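Visita a la planta de clasificación textil de Vurnero

El miércoles estuvimos en la jornada de puertas abiertas de Vurnero, en el polígono de Skurkdale. La planta abrió en febrero y recibe ropa usada de 431 contenedores. El grupo era de 13 personas y el recorrido duró algo más de dos horas, con una parada larga en la zona de punto.

La entrada se hace por el muelle de descarga. Los sacos se pesan, se abren y pasan a una primera criba: abrigo, calzado, hogar y prenda ligera. Hay mucho ruido y conviene ponerse cerca de quien guía, porque al fondo no se oye nada. De ahí se sube por una escalera metálica a la sala de repaso, más tranquila, donde las prendas se extienden, se revisan y se doblan.

Lo que más tiempo lleva es la prenda que llega hecha un ovillo. Antes de decidir nada hay que encontrar el bajo, las mangas o las perneras, y con los tejidos blandos los pliegues se esconden unos dentro de otros.

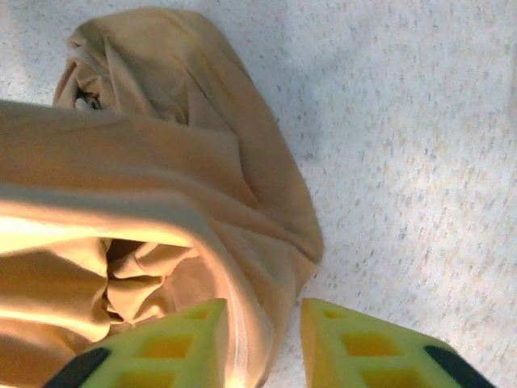
Prenda de color camel sin extender, sobre superficie blanca moteada.

Una vez abierta, cada pieza se mira por los dos lados y se le asigna destino: venta, reparación o trapo. El punto con bolas se aparta para Tundix, que lo deshilacha y lo vende como relleno. Lo que está en buen estado va a las tiendas Yook, en cajas de 300 piezas — nos dijeron que en verano cuesta llenarlas.

La visita termina en el almacén, con una mesa de retales a la venta. La entrada cuesta 8 euros y se paga al llegar, solo en efectivo. Hay aparcamiento junto al muelle, pero se llena pronto. Se recomienda calzado cerrado.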